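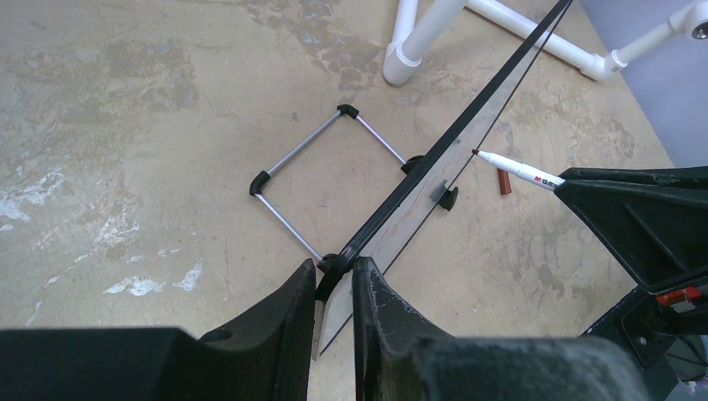
Ciltdale Workshop: Marking-Out Area, Floor and Boards
By the Stituson site desk
January
4 min read

The pages in this gallery cover the marking-out area at Ciltdale, where layout work is done at floor level. The area has a bare concrete floor and no fixed bench. Flat work goes directly on the slab. Notes on surface condition, straightedges and writing surfaces are collected under the pictures, along with the practices currently used for each.

Floor

The slab is the original one. It was poured before Stituson took the building and has never been coated. It shows brown and rust-brown mottling over large parts of the surface, with chalky patches and white residue between them. Sealing was considered when the area was set up and was put off. A sealed floor takes chalk poorly and shows marker badly, and the area is used for both.

Sweep before layout. Grit under a frame will lift one corner enough to throw off a diagonal measurement. A stiff broom is sufficient for most work. Damp mopping darkens the concrete and the stains become harder to tell from pencil lines, so mop at the end of a session and leave the floor to dry overnight.

Frames

Rectangular metal frames are laid flat for checking. The sequence used at Ciltdale is as follows.

Set the frame down and press each corner in turn. If it rocks, turn it through a quarter and try again before blaming the frame. The slab has low spots, the worst of them near the door to the Lallent store.

Measure both diagonals. A difference of over 3 mm is written on the board and the frame is set aside. Smaller differences are accepted for general use.

Mark on the frame only where the mark will later be covered. Everything else is written on the board.

Straightedges

Clear plastic is preferred for layout on this floor. The work can be seen through it, and an existing line can be matched without lifting the edge. Its weak points are scratching and flex. Scratches build up fastest on the underside, where the plastic is dragged over concrete, and after a while they make faint graduations difficult to read. Lift the strip to move it. Do not slide it.

Long strips bow when held at one end only. Support the far end or lay the whole length down before reading it. Readings taken from a bowed strip are the most common source of error in the Ciltdale log. Of 121 entries reviewed for the Neves job, most of the corrected ones came down to this.

Store strips flat. A strip left leaning against a wall will take a set, and this is slow to come out. Clean with water and a soft cloth. Solvents will haze the surface.

Writing boards

Notes go on a portable whiteboard, which is carried to the work and used wherever it is put down. The angle of the board is not important, provided that the writing is all done from one side.
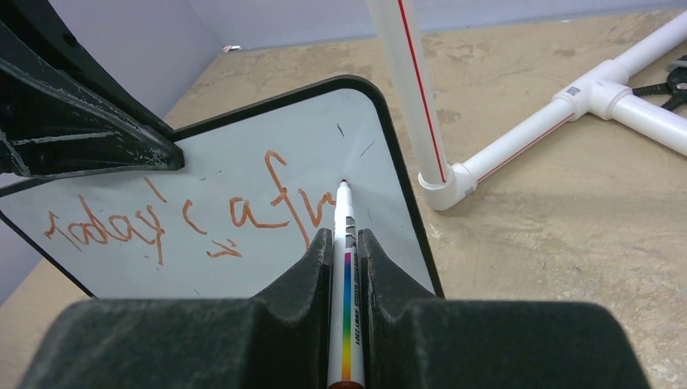 Whiteboard with black border, orange lettering. White marker with striped label, tip at the board.

Orange is legible at working distance but weaker than black under the overhead lights. It is acceptable for headings and short words. Dimensions should be written in black. Uneven strokes usually mean a marker that has been stored tip up or left uncapped; cap it, lay it on its side for a few hours and test it again.

Boards used near the floor collect concrete dust. Dust on the writing surface is picked up by the tip and shortens the life of the marker. Wipe the board with a dry cloth before writing, and again before erasing, or the dust will be dragged through the ink and leave a gray film. For film that is already there, use a damp cloth followed by a dry one.

Erase old notes fully. Short leftover strokes next to a number can be read as a decimal point or a minus sign. Two frames on the Neves job were logged wrong in this way and had to be measured again.

Keep 2 markers with each board, one black and one of another color. Spares are in the Lallent store, second shelf, with the cloths.

Contact Stituson | Copyright Stituson, all rights reserved | Back to top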